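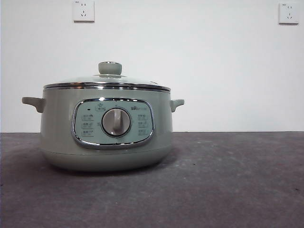
FISTUMLEY, October

The round electric cooking pot has changed very little in layout since it began taking up counter space in small apartments. There is a heated body, a lid, two handles and a control. Most of the differences between one model and the next come down to how those four parts are finished and how well they hold up to daily use.

The sage-green pot on the gray surface is a typical example of the current style. It is wide and squat, with a domed glass lid, a steel rim and a single large dial on a chrome-edged panel. There is a small dark vent near the edge of the glass.

Bindu Kulkarni has repaired countertop appliances at Keltier, a bench shop in Fistumley, for 11 years. She sorts incoming pots by control type before she looks at anything else. Dial models arrive with a short list of faults: a worn detent, a cracked knob shaft, a loose spade connector behind the panel. Touch-panel models arrive with one fault, a dead board, and the board often costs more than the pot.

"A dial can be cleaned, tightened or swapped in half an hour," Kulkarni said. "I keep a drawer of shafts. I can't keep a drawer of every board."

Her log for the past year lists 377 countertop cookers of all kinds. Of these, 75 came in for a lid or knob problem and never needed to be opened.

The lid takes most of the abuse. Glass over a hot pot sees a fast change in temperature every time it is lifted and put down on a cold counter. Tempered glass tolerates this, but chips at the edge do not heal, and a chipped lid should be replaced. A lid knob held by a single screw will loosen with heating and cooling. It should be checked by hand, cold, every month or so, and turned until snug. Overtightening puts stress on the glass at the hole.

Vents are simple and often neglected. Starch from rice or oats dries in the opening and narrows it. Steam then leaves by the rim, carrying liquid down the outside of the body and toward the control panel. Kulkarni clears vents with a wooden toothpick and warm water. She advises against metal pins, which scratch the glass.

Placement matters as well. Manikandan Lobo, who lays out rental kitchens for the Paltis building, allows a clear gap of 4 inches between any cooker and the wall behind it, and does not put one under a shelf. Painted walls behind a steaming pot begin to soften and stain at lid height. Pulling the pot forward before it is switched on, and pushing it back once it has cooled, solves most of this without giving up counter depth for the rest of the day.

Side handles are for moving the pot when it is empty or cool. Short tabs give a grip for the fingertips only, and a full pot shifts its weight as the liquid moves. Lobo recommends ladling out at least half the contents first.

Matte finishes in muted greens and grays hide fingerprints but hold grease. A soft cloth with a little dish soap removes it. Abrasive pads leave shiny patches that cannot be reversed. Bright metal trim needs the opposite attention: it shows every water spot and should be wiped dry after washing. The seam where trim meets panel collects residue, and a soft toothbrush, barely damp, reaches it.

Printed icons around a dial wear fastest at the setting used most. Saranya Rao, a tenant at Paltis, cooks lentils most evenings and marked her usual position with a dot of nail polish after the print faded. The dot has lasted two years.

Kulkarni charges a flat fee for dial replacement and nothing for tightening a knob. Keltier accepts cookers at the side counter until 4 in the afternoon. Pots should be brought in empty, with the lid and the power cord.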